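Getting the smell out of the kitchen bin

My kitchen bin used to be the shame of the house. Every June, the minute the weather warmed up, there it was, that sour whiff as you came in from the garden. I scrubbed, I sprayed, I bought the scented bags (lavender and old onions, never again!) and it always crept back within a couple of days.

What finally sorted it was bicarb. Wash the bin out with hot water and washing-up liquid, then stand it upside down in the sun until it's bone dry, lid off. Sprinkle two tablespoons of bicarb in the bottom and lay a folded sheet of newspaper on top. Change the paper whenever you change the bag. My friend Shobha uses cat litter instead and swears by it, but I find it gets everywhere.

Fish skins and prawn shells go in the freezer in an old bread bag until collection morning. Tea bags I squeeze out first. For a really bad lid, leave a paste of bicarb and water on the rubber seal for 60 minutes and go round it with an old toothbrush. 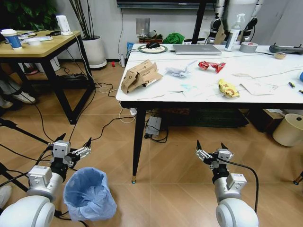 Bags are the other half of it. I buy the thin ones in rolls, and for years I let them slither down inside and then had to fish about for the edges with potato peelings up to my wrist. Fold the edges over the rim, like on the little bin with the pale blue bag, and pull them down a good 10 cm if there's enough to spare. I keep the rest of the roll under the newspaper, so the next bag is always to hand.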